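From: Mercy Makokha
To: members-list
Date: December 6, 2023
Subject: Re: Change of default fund in the Vostomero savings plan

Dear members,

Several of you have replied to the November notice with much the same question, so I am answering on the list. The passage concerned is quoted first.

> The plan's default option will move from the Grirkwood Balanced Fund
> to the Ratlow Index Fund at the end of December. Members who have
> never made a fund choice will be moved automatically. Members who
> have made a choice will stay where they are unless they tell us
> otherwise. Is it correct that the move is free of charge, and what
> happens to money that is in transit?
> Also, will the annual fee go down?

The move is free of charge to members. Dealing costs are met by the plan administrator, Chareonsuk, under the terms of the current service agreement. Of the 2198 members in the plan, 622 have made a fund choice of their own and will see no change.

Money will be out of the market for up to six working days between the sale of the old units and the purchase of the new ones. Prices may rise or fall during that period, and the plan does not make up any difference. Contributions received in those days will be held in cash and invested together with the transferred balance.

The annual fee on the new fund is lower than on the old one. Please bear in mind that the new fund also holds a larger share of stocks — its value can be expected to move more sharply from one year to the next. Members who plan to draw on their savings soon may wish to look at the short-term bond option, which remains open on its present terms.

To stay in the Grirkwood fund, complete section 9 of the choice form and return it to the plan office. A form is valid only if it is signed. Forms that arrive after the transfer has begun will be treated as a new instruction and handled in January.

Two replies asked whether the plan office can recommend one fund over the other. We are not licensed to give personal advice and cannot do so by telephone or by email. The fact sheets for both funds are available on request, in print or as a file.

The next statement will show the old and new holdings on separate lines.

Yours sincerely,

Mercy Makokha
Member Services
Vostomero Savings Plan
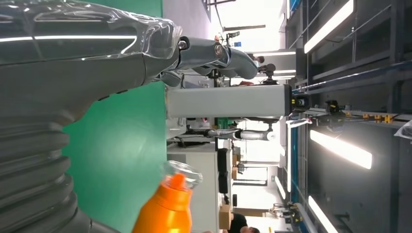

Robot arm in clear plastic covering, with orange bottle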